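3.2 Demonstration collection

All demonstrations for the basket task were recorded at the Starkemside site on a single two-arm station. The arms are mounted on rails along opposite sides of a wooden tabletop, and a fixed camera records the whole workspace. Baskets come in three colors but share one shape, so color is the only cue that tells one from another. Some start on the table and some on a raised shelf at the far edge, where one arm has to reach across to get at them (Figure 4).

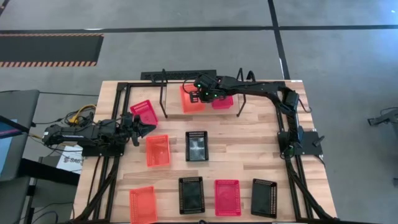
Figure 4. The two-arm station during collection, with orange, pink and black baskets on the tabletop and the raised shelf.

Operators worked in shifts and were given a written goal for each episode, such as moving a pink basket from the shelf to the table. They were free to choose which arm to use. We kept that choice open on purpose — early trials in July, with the arm fixed in advance, gave a policy that stalled whenever a basket lay on the wrong side. The layout was changed between episodes using a list drawn up by the Vondeck scheduler.

We recorded 868 episodes with 21 operators. An episode was dropped if a basket left the table or if the arms touched each other. Episodes with a failed first grasp were kept as long as the operator recovered, and nearly 4 percent of the final set is of this kind. Each one was checked by 2 reviewers in the Mancuso labeling tool, who marked the start and end of every grasp. Where their marks differed by more than half a second, the earlier start and the later end were used.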